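January 2020, Prorkbridge

The bus let her off at the wrong end of Laizer Street and she ran the rest. Coat open. Badge in her teeth. 93 steps up because the elevator was out again, she knew the number the way you know a phone number you hate.

Four minutes late. Fine. Four was fine.

The lab was warm and too bright and smelled like floor cleaner. White coat off the hook, somebody else's, sleeves too long. No time. She rolled them twice and they fell down twice.

The notebook said: red first, then the yellow. Her own handwriting, from May, back when she still wrote whole sentences. Before the money from Rilby dried up. Before the letter.

The letter was in her bag. She hadn't opened it. It was thin, and thin was bad, everyone said thin was bad. Or was that for colleges?

Red first.

She took the small bottle and held it up to the window a second longer than she needed to. Her grandmother used to dye eggs that color. A row of cups on the counter, vinegar stinging your nose, and you had to wait, that was the whole job, you had to stand there and wait and not poke the egg. She always poked the egg. Thumbprints on every one.

Phone buzzing. Wamunance office. They wanted to know was she coming to the two o'clock or not. She let it buzz.

If it went orange and stayed orange, they had something. If it went brown, well. They'd had brown before. They'd had brown all winter, about 70 times, and each time she'd washed the glass and written "brown" in the book and gone home and ate cereal standing up.

So pour. Slow. Slower then that.

Pink going in, a thread of it, thin as sewing cotton. Yellow underneath waiting. She forgot the phone. Forgot the letter, nearly. Somebody behind her shifted their feet and she wanted to say shh, which was stupid, it was a liquid, it couldn't hear.

Orange.

She didn't say it out loud. Counted in her head, lost count, started over. Still orange. A bit pink where it was landing but orange, orange, and her sleeve had come down again over her hand and she left it there.

Then she went and got the bag and tore the letter open, badly, right through the adress.

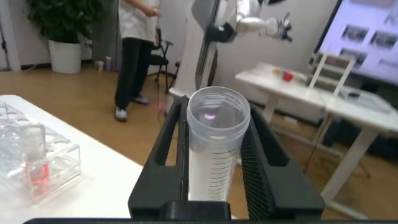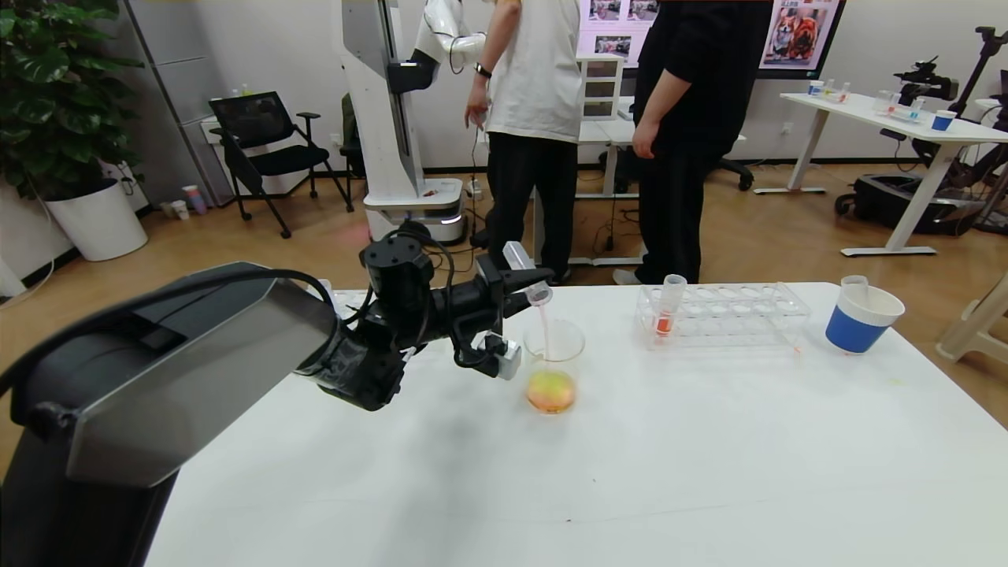
Red in the small bottle, first picture. Second picture, the pour.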